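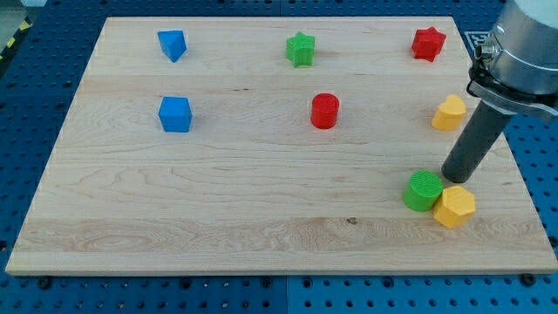
benchrat69 replied:
I would leave the board alone and finish the blocks first. Eight shapes is plenty for a three year old, and the lid can come later.

pinegap wrote:
The lid is the part I'm stuck on, so I can't really leave it. For anyone coming in on page 2, it's a shape sorter for my niece. I printed the blocks on the Flenik and I want a maple top with the cutouts in it. The panel is an edge-glued one from Ponce, 145 for two, and I'd like to get the whole lid out of one of them. Right now I have stars, a heart, a triangle, a hexagon, cylinders and a cube to work from, in red, green, blue and yellow.

Questions still open:
Do I sand the ridges off the faces or leave them?
How much gap around each shape?
Does the little dark mark in the maple matter?

quillback replied:
Leave the ridges. Kids grip them better and you can tell the top from the side by feel. I sanded a set once and they came out looking chalky, then I had to go over them with oil to bring the color back, and the oil never felt quite dry.

benchrat69 replied:
Disagree on the ridges. They hold crud. Food, crayon, dog hair. A quick pass with 220 wet and they wipe clean. If they go chalky you stopped too early, keep going up to 600.

quillback replied:
600 on the inside corners of a star? Good luck. I'd like to see how long that takes you.

benchrat69 replied:
Fold the paper over a popsicle stick. A couple of minutes a point.

hollowgrind wrote:
On the gap, I went 2 mm all the way around on mine and it was right for everything except the cylinder, which dropped through at any angle and wasn't much of a puzzle. Go tighter on the round ones. And watch your two cylinders — if the green is wider than the red, the red one will go in both holes. Either make that part of the game or print them the same size.

pinegap wrote:
Green is slightly wider, yes. I scaled it up to test the fit and never went back. I think I'll print it again to match the red.

tallowmere wrote:
Don't reprint it. Two sizes of the same shape is a good thing for when she's older. My son got bored with his sorter in June and the only part he still played with was the pair that looked alike.

Also please check the stars for sharp points. The store-bought ones all have them rounded. I'd take a file to every tip before anybody under five handles them.

hollowgrind replied:
Seconding the file. Triangle corners too.

pinegap wrote:
OK, filing the points tonight. The dark spot, though? It looks like a small knot, toward one edge. I could put the heart over it so it gets cut away.

benchrat69 replied:
If it's tight, it's fine. Press it with a fingernail. I'd worry more about the glue seams. Keep the star points from landing right on one, that's where a thin bit will chip out when the bit exits. Back it with scrap and go slow.

quillback replied:
There's some swirly figure near that same edge in what you have there. I'd keep it and not cut through it. Plain straight grain up top is easier to rout anyway, and the figured part would look nice left whole.

tallowmere replied:
She's three. She will put stickers on it.

quillback replied:
Sure, but he's the one who has to look at it.

driftbox wrote:
What finish are you planning? I used the Benov hard wax on a toy box and it took two weeks before the smell went away. Stitis has a water-based one that was dry overnight but it raised the grain on maple and I had to sand again between coats.

pinegap wrote:
Was going to use plain mineral oil. Is that a bad idea?

driftbox replied:
Not bad, it just needs doing again every few months. Fine for a lid. I wouldn't put it on the box part, it'll leave marks on the carpet.

benchrat69 replied:
Shellac. Two thin coats, done by dinner.

pinegap wrote:
I have shellac. I'll cut one hole in an offcut first, probably the hexagon, and see how the gap feels.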